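Mar 16, 2026
House diary, Skiltalgate residence. Entry by Safta Lazăr, furnishings and common rooms.

The refinishing of the long table was signed off this morning. The work was approved in January, after residents reported that the old varnish had become sticky near the window end, and the table was returned to the ground floor workroom by Senine before nine.

The invoice came to 900, of which 300 had been paid in advance. The balance is to be settled through the usual account at the end of the month. The carrier, Raruvton, made no separate charge for the return journey, although one had been quoted. I have written to confirm that the matter is closed on their side.

The finish is warmer than the sample card led us to expect. Mitsotakis-Vlachou had advised a paler oil, and their letter remains on file, but the brown was preferred by a majority of those consulted and I am satisfied with the choice. The grain is a good deal stronger than it was under the varnish. The dark lines run the length of the top and draw the eye at once against the white wall.

The following arrangements apply until further notice. Hot dishes are to be placed on mats. Spills are to be wiped with a soft dry cloth. No spray polish is to be used, including the kind kept in the hall cupboard. Adhesive tape is not to be applied to the surface for any purpose. The second coat of wax is due when the supplier confirms a delivery date, and the room will be closed for one afternoon on that account.

A request was received for felt pads under the legs. Approved. A further request for a full-length cloth was declined, as the top was refinished in order to be seen.
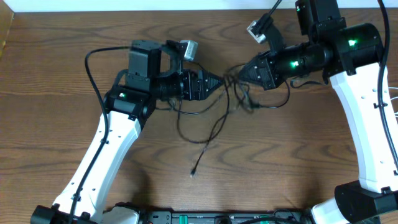 The workroom table after refinishing, with the wall behind.

The wall was inspected at the same time. It does not require repainting this year, and the sum of 400 set aside for that purpose will be carried over.

Outstanding: the missing key to the linen press, and a reply to Senine regarding the two side chairs, for which an estimate is still awaited.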